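Is the Skivis bin picking kit worth it for a small shop?
Asked by gollik_fan, Sep 14, 2019

We have an older KUKA arm and I'm thinking of adding the Skivis kit (the one Handusance sells with the gripper and the software in one package). Our parts are plain blocks that arrive jumbled in a metal bin. Has anyone run it on something similar? I mostly want to know how it copes with parts lying close together, and how long setup takes.

Lempi Miettinen
Yes, and I love it! Ours was picking after 2 days, and most of that went into mounting and cabling. Plain blocks are a great place to start – the software takes a model with simple edges very happily, and you can teach a second part the same afternoon. Parts at a slant are fine too, as long as the fingers have room to get down on both sides.

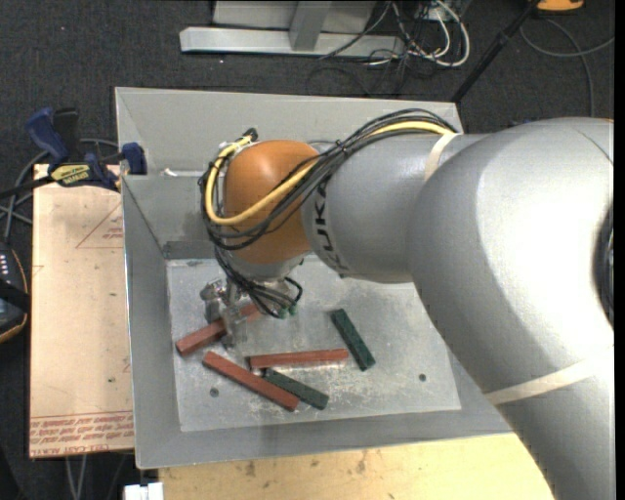

KUKA arm over the bin, gripper above one of the red blocks.

Two tips. Leave more slack in the wrist cables than the manual suggests, then run the arm slowly through its full range before you tie anything down. And clamp the bin! If it shifts even a little, you'll be calibrating again. I keep 6 test blocks in a drawer and run them after every change to the settings. Such a fun kit to work with.

Panagiotou
Agree on the clamp. My weak spot is parts right up against the wall, where I had to add a move that nudges them toward the middle. It took me 40 minutes to write and I should have done it sooner. Ask Handusance for the longer fingers if your bin is deep.

tomcat_weld
Does it work with a Gollik controller? Same issue here.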